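Warum hat ein Handtuch Falten - und wie kriegt man es ordentlich zusammen?

Drucken | Als E-Mail versenden

Neulich hat mich Veerle Brouwer gefragt, warum ein T-Shirt eigentlich knittert und ein Regenmantel fast gar nicht. Veerle wohnt bei mir über dem Flur, ist in der dritten Klasse und fragt immer solche Sachen, wenn ich gerade die Arme voller Wäsche habe. Ich wusste es nur so halb. Also hab ich den Korb abgestellt und nachgelesen, und jetzt erzähle ich euch, was ich gefunden habe!

Zuerst müsst ihr wissen, woraus Stoff gemacht ist. Nehmt mal ein Handtuch und schaut ganz nah ran (mit einer Lupe geht es noch besser). Seht ihr die Fäden? Beim gewebten Stoff laufen die einen Fäden längs, die anderen quer, immer drüber und drunter, so wie bei einem geflochtenen Korb. Die Längsfäden heißen Kette, die Querfäden heißen Schuss. Und jeder Faden ist selbst wieder aus vielen dünnen Fasern zusammengedreht. Bei Baumwolle kommen die Fasern von einer Pflanze. Die Samen der Baumwolle sitzen in einem weißen Bausch, der aussieht wie Watte, und daraus wird der Faden gesponnen.

So eine Baumwollfaser mag Wasser sehr gern. Wenn sie nass wird, saugt sie es auf und wird weich und biegsam. Trocknet sie dann zusammengeknüllt in der Ecke, bleibt sie krumm, weil sich innen alles in der krummen Form wieder festhält. Das ist eure Knitterfalte! Ein Regenmantel besteht meistens aus Kunststoff, der saugt kaum Wasser auf, und deshalb passiert das bei ihm viel weniger. Ein Bügeleisen macht das Ganze rückwärts: Wärme und Dampf machen die Fasern wieder beweglich, und dann werden sie glatt gedrückt. (Das Bügeleisen ist aber Sache der Großen, bitte.)

Mein Onkel Ward Maes hatte früher einen Waschsalon in Cladby. Er hieß Martinelli, obwohl in unserer Familie kein Mensch Martinelli heißt, der Name stand einfach schon an der Scheibe. Da standen 14 Maschinen, und im Oktober, wenn alle ihre dicken Decken rausholten, waren sie von morgens bis abends voll. In den Ferien durfte ich beim Falten helfen. An einem Tag habe ich 175 Handtücher gefaltet, das weiß ich noch, weil Onkel Ward für jedes einen Strich an die Wand gemacht hat. Danach gab es Waffeln, und ich konnte meine Arme nicht mehr heben.

Von ihm habe ich einen Trick, der bei fast allem hilft: erst die Ecken suchen. Ein Tuch, das auf einem Haufen liegt, hat ja immer noch vier Ecken, man sieht sie bloß nicht gleich. Greift euch irgendeine und fahrt mit den Fingern an der Kante entlang, bis die nächste kommt. Wenn ihr zwei Ecken von derselben Seite habt, eine links und eine rechts, dann hebt das Tuch hoch und schüttelt es einmal kräftig. Das meiste hängt sich von allein gerade.

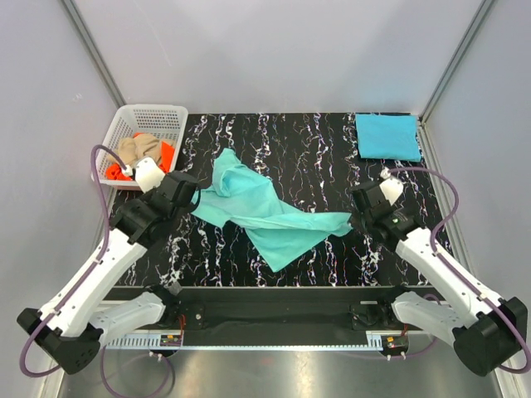 Dann legt ihr es flach hin und streicht von der Mitte nach außen. Jetzt kommt das Falten: einmal in der Mitte, Kante auf Kante, und dann noch mal. Wie viele Schichten liegen nun übereinander? Vier! Faltet ihr ein drittes Mal, sind es acht, und beim vierten Mal sechzehn. Es verdoppelt sich jedes Mal, und darum wird das Päckchen so schnell dick und störrisch. Probiert mal aus, wie oft ihr ein Küchentuch falten könnt. Veerle wollte unbedingt wissen, ob es mit einem Bettlaken öfter geht - ja, geht es, aber man braucht ganz schön Platz dafür, und zwei Leute.

Noch etwas zu den Farben, das wollte Veerle nämlich auch wissen. Ein Tuch hat überall dieselbe Farbe, aber wenn es zerknüllt daliegt, sieht es oben auf den Falten heller aus und in den Ritzen dunkler. Das macht das Licht. Oben kommt viel davon hin, in die Ritzen nur wenig. Wenn ihr Stoff malen wollt, ist das der halbe Trick: helle Buckel, dunkle Täler, fertig ist der Faltenwurf. Nehmt dafür ruhig zwei Stifte, einen hellen und einen dunkleren.

Und falls ihr zu Hause einen Korb voll sauberer Wäsche habt, fragt doch, ob ihr die Handtücher übernehmen dürft. Socken würde ich für den Anfang weglassen. Bei mir liegen gerade wieder vier einzelne auf der Heizung, und Veerle sucht schon den ganzen Nachmittag mit.

2 Kommentare | 2.755 Mal geteilt

Kontakt | © Kinderseite Odthorpe | Nach oben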